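Sorting and Re-tagging Shared Keys

Padlow Community Centre
Facilities procedures
Last revised 2025-03-20

Purpose

This procedure sets out how site keys are to be sorted, checked and re-tagged at the Padlow, Hubmann and Juvo buildings. It applies to room, cupboard and padlock keys held in the office key cabinet. It does not apply to electronic fobs, which are covered by the access control procedure, or to keys issued under a tenancy agreement.

A full sort is carried out each January. A partial sort may be called at any time by the facilities office, and is required whenever a lock has been replaced or a key has been reported missing.

Before you begin

Book the workroom for 3 hours. The cabinet will be out of service during that period, and a notice to that effect should be placed at the front desk the day before.

You will need:
the current key register, printed
a shallow plastic tray with a raised rim
replacement tags and split rings
blank label inserts and a fine permanent marker
a sealable envelope for keys that cannot be identified

Clear the table of all other items. Keys signed out overnight must be returned before the sort begins. Where a key cannot be returned, mark its line in the register "out" and enter the name of the borrower.

Tag colours

Colour indicates the type of lock. The building is shown by the prefix written on the label insert.

Black: external doors and gates
Blue: meeting rooms and halls
Yellow: cupboards and storerooms
Red: plant rooms, switchboards and other restricted areas

Staff should not substitute one colour for another when stock runs low. Tags are ordered through the Nolis catalogue and the facilities office should be told when a colour is nearly finished.

Sorting the keys

1. Empty the cabinet onto the table, one row of hooks at a time. Spread the keys so that the tags can be read without lifting one set to see another.

2. Place the tray on the table within easy reach. The tray holds only keys that are being checked. Keys which have not yet been looked at stay on the tabletop.

3. Move a small group of keys into the tray. Colours may be mixed at this stage.
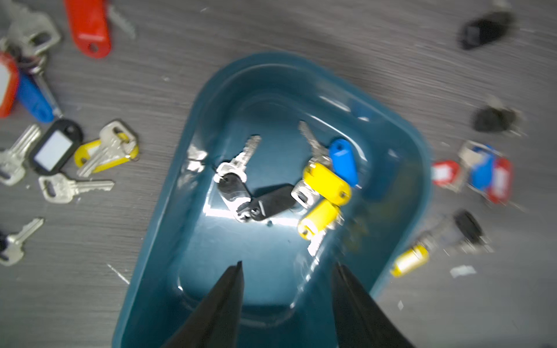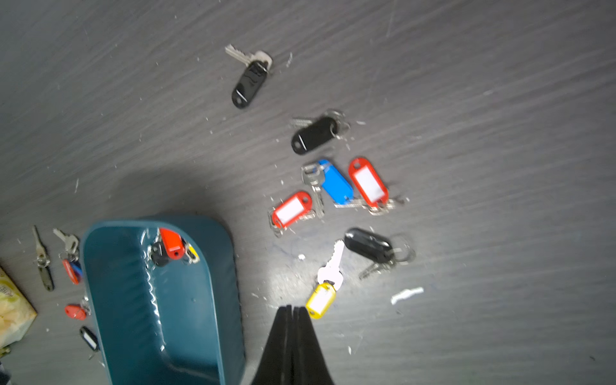
Keys and coloured tags during sorting, with the teal tray.

4. Take each key in turn and read the label insert. Find the matching line in the register and compare the number stamped on the key with the number recorded. If the two agree, tick the line and initial it.

5. If the tag has no insert, or the insert can no longer be read, identify the key from its stamped number and write a new insert. Use capitals. The room name must not appear on the tag under any circumstances; the prefix and register number are sufficient. Padlow storeroom key 639, for instance, is written P 639.

6. Check the split ring. A ring that has opened or no longer closes flat is to be replaced, and the old ring discarded.

7. Return checked keys to their hooks before refilling the tray.

Keys that have become linked

Sets are sometimes found joined together, usually after an event for which several rooms were booked under one name. Separate them and give each key its own tag. The only exception is a door fitted with 2 locks, where both keys remain on one ring under a single tag. These doors are marked with an asterisk in the register.

Unidentified keys

A key with no tag and no legible number should be placed in the envelope. Do not try it in doors during the sort. At the end of the session, seal the envelope, write the building and the date across the flap, and hand it to the facilities office. Unidentified keys are held for 2 months and then destroyed.

Finishing

Check the table and the floor beneath it for fallen keys, and dispose of used inserts in the confidential waste bin. Lock the cabinet and remove the notice from the front desk.

The completed register is to be signed and dated on its last page and filed at the office on the same day. Any line without a tick is treated as a missing key and must be reported on the loss form, which is available from the front desk at each building.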